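Sturnuseo – demostraciones a dos manos con pinzas portátiles
Ficha del conjunto de datos, versión del 2021-02-14

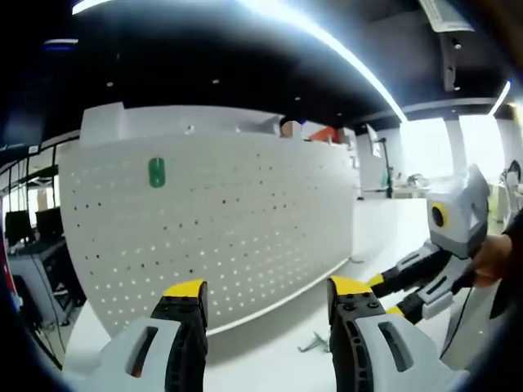 Las dos pinzas ante el mostrador de recepción, vistas desde la cámara de una de ellas.

Gracias por pasar por aquí. Sturnuseo nació de una pregunta bastante modesta que nos hacíamos en Salinas: cuánto aprende una política de manipulación si las demostraciones se graban a mano, fuera del laboratorio y sin mover un robot de sitio. El repositorio reúne lo que grabamos y el código con que lo entrenamos.

Contenido
125 episodios, repartidos en 19 tareas y 5 espacios. Cada episodio trae el vídeo de las dos pinzas, sus trayectorias y la apertura de los dedos.

Método
La política recibe las dos vistas y predice movimientos relativos – nunca posiciones absolutas –, así que no hace falta calibrar cada sala. La partición Standard mezcla espacios; la partición Sirnstead reserva uno entero para evaluar, y es la que recomendamos si os interesa la generalización (¡cuesta bastante más!).

Problemas conocidos
Los ventanales y las luces de techo confunden a veces la estimación de trayectoria. Los tramos dudosos llevan la marca pose_dudosa y el cargador los omite, salvo que pidáis lo contrario.

Para empezar
python cargar.py --particion standard --semilla 1968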